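Puvholm Tea Towel, Banded Print

A kitchen towel for people who own a dishwasher and still end up drying everything by hand. The Puvholm is a generous square of cotton with a hanging loop sewn in at the corner, where a loop belongs. Sold in packs of 2. 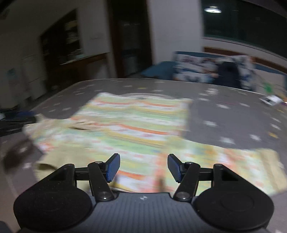 Banded print in pale green, yellow, orange, red and white. Shown folded.

Wash before first use – it drinks better afterward. Skip the fabric softener. Tumble dry low, or hang it over the oven door like everyone else.

Rimix store pickup available. Returns accepted within 20 days, gravy permitting.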